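3 Oct 2022

I'd been meaning to get to the Fakemberg textile open day for years, and this time I finally booked the coach before I could talk myself out of it. Five pounds on the door, tea included, and a paper map that had clearly been drawn by someone who already knew the way.

Fakemberg used to be a proper mill town. Most of the weaving went long ago, but a handful of small firms have hung on in the old buildings along the canal, and once a year they let the likes of me wander round asking daft questions. I'd made a list on the coach. I lost the list before lunch.

## Jenkins, the weaving shed

First stop was Jenkins, and oh, the noise! They had 3 looms running and you feel it through your shoes before you hear it. They were doing tea towels that morning, a plain blue stripe, and I could have stood there till closing. The chap minding the looms let us feel the yarn before and after it's been washed, and the difference is enormous – the unwashed stuff is almost like string. He told us they'd stopped for most of August to have a new floor put in, and he was obviously still cross about it.

The shop at Jenkins is tiny and gets very hot. I bought two seconds with a pulled thread each and can't find the pulled thread on either of them.

## Grutora, the dye house

Grutora is across the footbridge and up a flight of iron stairs (worth knowing if you've got bad knees). They mix all their colours on site and keep a sample card for every batch, more than 2,000 of them, in shallow drawers like an old map cabinet. You're allowed to open the drawers! I spent far too long in the greens. The smell isn't lovely, a bit like wet dog and vinegar, but you stop noticing after a while.

Lunch was a cheese roll on the canal wall. The café had a queue right out of the door and I'm not a patient woman when I'm hungry.

## Skanura, the finishing rooms

By the afternoon my feet were going, so I was glad that Skanura was all on one level. They take the woven cloth after it's been dyed and do the hems, the bindings and the folding, and it's a much quieter sort of place. Strip lights, grey tabletops, people in trainers. 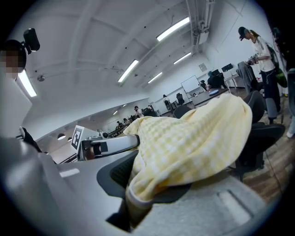
Checked cloth is my weakness and always has been. My gran had a gingham tablecloth for every day of the week, and I've been trying to find a decent yellow one since she died. The one slung over the black office chair had me straight away – pale yellow squares and creamy white ones, in a great soft heap, with a thin greyish-white binding along the hem. I'd have gone for white on the binding myself, but the more I think about it the more I like the grey, as it'll hide the gravy.

They don't sell from the finishing rooms, sadly, so I took a leaflet and wrote "YELLOW CHECK" across the top so I'd remember what to ask for. Orders take 40 days, which seems a long time to wait for a tablecloth, but Christmas is a way off yet.

The coach back was late and the heating was stuck on. I'll be going again next year, with a cushion and my own sandwiches, and I'm doing Skanura first.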